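Skindiser Fitted Sheet, Residence Grade

Product information for housing managers, guesthouses and private customers
Supplied by Derkach Household Linens, Drernitthorpe

The Skindiser is a plain fitted sheet for wide beds that are used and changed often. It is sold in one color, Pale Khaki, which looks closer to cream in some rooms and closer to green in others. Customers who need an exact match should request a fabric swatch before placing an order.
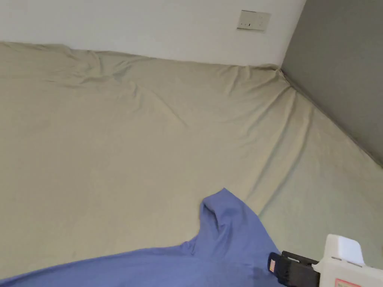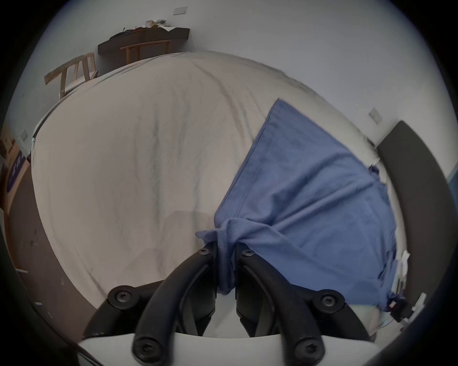
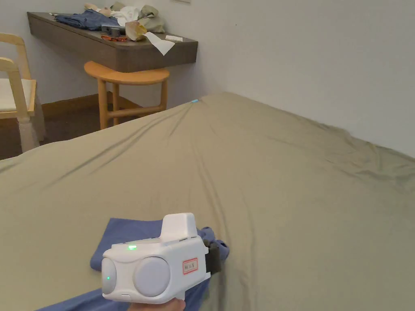 Fitted sheet on a wide bed, with a blue cloth laid on top.

Nadiia Nazarenko wrote to us that her main concern with any fitted sheet is the far corner, the one against the wall, which she can reach only by kneeling on the mattress. She asked whether the Skindiser could be fitted without moving the bed, and whether the corner would stay down once it was on. Our reply to her forms the basis of the fitting instructions further down this page.

Product details

The sheet is woven from a cotton and polyester blend in a plain weave. It has elastic along all four sides, so there is no loose hem at the head or the foot. The corners are sewn with a double seam. A small woven tab is stitched inside the hem at the foot end, on the left side, and shows which way the sheet should be turned before fitting.

Item: Skindiser Fitted Sheet, Residence Grade
Order code: Skindiser 58
Color: Pale Khaki
Finish: plain, unprinted
Elastic: all sides
Available widths: double, queen, king
Mattress depth: up to 9 inches
Sold as: single sheet or pack of three
Carton quantity: 28 sheets

A deeper version for mattresses over 9 inches is in preparation. It will carry a separate order code and should not be ordered under the present one.

Fitting a bed that stands in a corner

Many rooms in shared housing have the bed against two walls. The sheet can be fitted in such a room with the bed left in position.

Find the woven tab and lay the sheet across the mattress with the tab at the foot. Begin with the corner where the two walls meet. Press the mattress edge away from the wall with one hand and push the sheet corner down with the other until the seam sits below the upper edge. Continue along the wall at the head, then along the side wall. The two open corners are fitted last.

Some creasing across the top is normal with this weave - particularly after folding and storage. The creases may be smoothed outward by hand from the middle of the bed. Pulling hard from one open corner is not recommended, as it tends to lift the corner opposite.

Where the sheet rises into a ridge at the far corner, the seam is usually resting on top of the mattress edge. Lift the corner slightly, move the seam down and release it.

Using the bed as a folding surface

Residents frequently sort and fold clean clothing on the bed, and the sheet is suited to this use. Clothing should be fully dry before it is laid down. New garments in strong colors should be washed separately once or twice first, as dye may transfer to a pale sheet. Zippers and hooks should be closed to prevent pulled threads.

Care

Wash warm with similar colors. Do not use chlorine bleach. Tumble dry on a medium setting and remove promptly. Ironing is optional; if the sheet is ironed, keep the iron away from the elastic. Fabric softener shortens the life of the elastic and is best left out.

For storage, tuck the corners into one another in pairs, fold the sheet in thirds and then fold it to the width of the shelf. Sheets in the pack of three are supplied folded in this manner.

Related items

The Brondus pillowcase is made in the same weave and color and may be washed together with the sheet. It is sold in pairs. The Brondus mattress cover is intended for use beneath the Skindiser and reduces slipping on smooth mattresses. With the cover in place, the combined depth must still remain within 9 inches.

Ordering and returns

Orders for full carton quantities are handled by Yoon-hee Joo in the institutional sales office. Orders for single sheets and packs of three may be placed through the general order form. Please state the mattress width and depth with every order - the bed frame measurement is not sufficient.

Unwashed sheets in their original packaging may be returned within 28 days. Faults in the seams or elastic are covered for 3 years from the date of delivery, and claims should be sent to Ostap Derkach with the order number and a short description of the fault.

Prices and order codes on this page are valid from 2 August 2019.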